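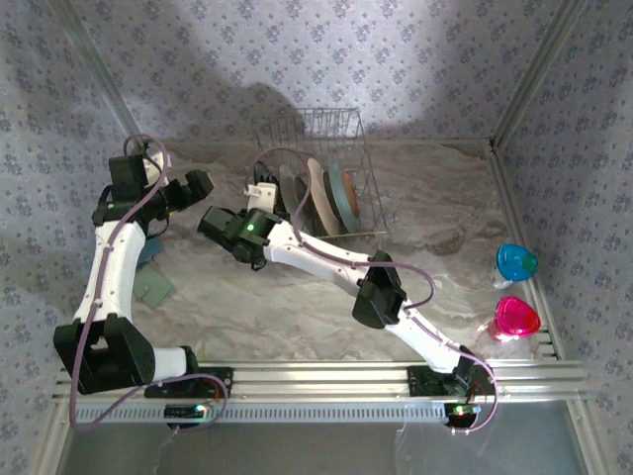

One early user in Simiyu wrote to us that the coverage map of her operator showed full 4G at the market, and her phone could not open one page there before noon. Her message is the reason why this data set has a column for the hour.

Wulau Coverage Logs, version 10

What is inside

The set holds signal and speed measurements from mobile phones in the Wulau district and in the town of Simiyu. The phones ran the Stimevel logger, which writes one row for each test. There are 794 test routes, and together they pass 338 mast sites. Measurements were collected from March to August.

Files

routes.csv – one line per route, with start hour, length and type of road
tests.csv – one line per speed test
masts.csv – position of each mast, rounded to three decimals
notes.txt – remarks from the people who walked or drove the routes

Columns in tests.csv

route_id: the same number as in routes.csv
hour: local time, from 0 to 23
band: as reported by the phone, empty if the phone did not report it
down, up: speed in megabits per second
delay: in milliseconds
indoor: 1 or 0, entered by hand

How to load

Unpack the archive and read the files as UTF-8. The separator is a semicolon. The decimal mark is a point in all files except notes.txt, where people wrote as they liked.

Known problems

On 17 routes the phone clock was one hour wrong. We corrected the hour column, but the file notes.txt still has the old times. The indoor field is weak, please do not build a model only on it. Rows with a delay of 0 are failed tests and should be removed before you make an average. We kept them in the file – some users want to study the failures.

Night hours have few rows. A map made only from them will have large holes, mostly north of the river.

Privacy

Phone numbers and device names were removed before export. The first and last minute of each route was also cut.

License and changes

You may use and share the data if you name Gotetti as the source. Version 10 adds the Simiyu routes and repairs the band column. Corrections can be sent through the issue page, with the route_id in the title.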